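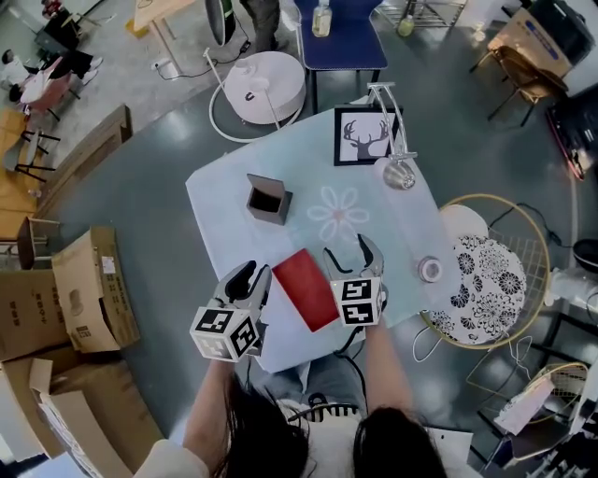
## The 106 is getting cut back, and I went to the meeting

So I spent my evening in the Bommont library's back room, listening to Pleveo explain what's happening to the 106 bus. If you ride it from the Flerau side of town, you'll want to read this before September.

The short version is that the bus will stop running down Rusnák Street altogether. It'll stay on the main road, go past the clinic and turn around at the train station like it does now. Pleveo says this saves 15 minutes on a full round trip, and that the buses have been running late so often that something had to give. I ride it most mornings and I can't argue with the late part!

What I can argue with is the walk. The closest stop for people at the top of Rusnák Street will be down by the hardware store, and that hill is no joke with groceries (or a stroller, or a bad knee – I heard all three brought up). One woman in the second row said she picked her apartment for the bus stop out front. She got the biggest applause of the night.

We also handed over the petition, which had 277 signatures by the time the doors opened. The Pleveo folks took it politely and said they'd "look at options." When somebody asked what the options were, we got two. One is a smaller shuttle at school times only. The other is keeping a couple of the midday trips on the old route, which would help people going to the clinic but does nothing for anyone with a job.

I asked about evenings, because the last bus home is the one I care about. It's moving from 9:45 to 9:15, so if you work the late shift at the Flerau shops you've now lost 30 minutes and probably your ride. They wrote that down. I watched them do it.

The new timetable isn't final yet. Comments are open until the end of the month, and you can fill out a paper form at the library front desk or at the ticket window in the station. The forms are one page, and there's a box at the bottom for anything they didn't ask about – I used all of it and kept going on the back.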